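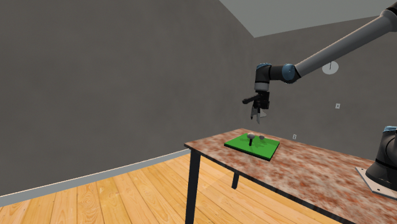 Iona Pringle
Simulation and controls, Sondico

Ok, thread time. I spent most of May chasing a fault in our ball-on-peg task and I need to tell somebody who isn't my dog.

The job sounds tiny. Green board, black post, two little round white things. One sits up on the post, the other sits on the board next to it. The arm comes down, takes the ball off the board, puts it back, gets out of the way. We run it in sim overnight, 500 tries at a go.

Then one morning I open the log and 63 of them ended in a protective stop. The night before we'd had 3. Same seed list, same speeds!

First guess was the grasp. Fingers closing too low, tips hitting the board. I moved the approach height up a bit and reran it. Same stops, and now it was missing the ball sometimes too. Great work, me.

Second guess was the physics. Damian Haslinger had bumped the solver version (sorry Damian, I did blame you in the group channel, with a screenshot). He rolled it back over lunch. No change.

So I sat and watched replays, which I should have done on day one. The fingers were fine. They never touched the board in any of the bad runs. The stops all came on the way OUT, when the wrist swings around to go home.

You know that stubby black cylinder on the side of the gripper? Our collision model didn't have it. The visual mesh did, the physics mesh did, the planner had no idea. As far as the planner knew, the gripper was a clean little box, so it was happily picking exits that dragged the cylinder into the post.

Why only now? Someone cleaned up the Cadia config and the line that attached the extra shape went with it. Someone was me. I found the commit. The message says "tidy" — that's the whole message.

The part that bugs me is that the same config gets copied to the real cell. It hadn't gone over yet, but it was on the list for that afternoon. A real wrist swinging a blind spot past a fixture, with a person loading parts on the other side... no thanks.

Fix: shape is back, and there's now a startup check that compares the planner's collision shapes to the physics ones and refuses to run if they don't match. It has already yelled at me once.

Reran the lot last night, 654 tries this time. Zero stops on the exit move. Two missed grasps, and I'm looking at those next.

Damian, I owe you a coffee. Pick the place.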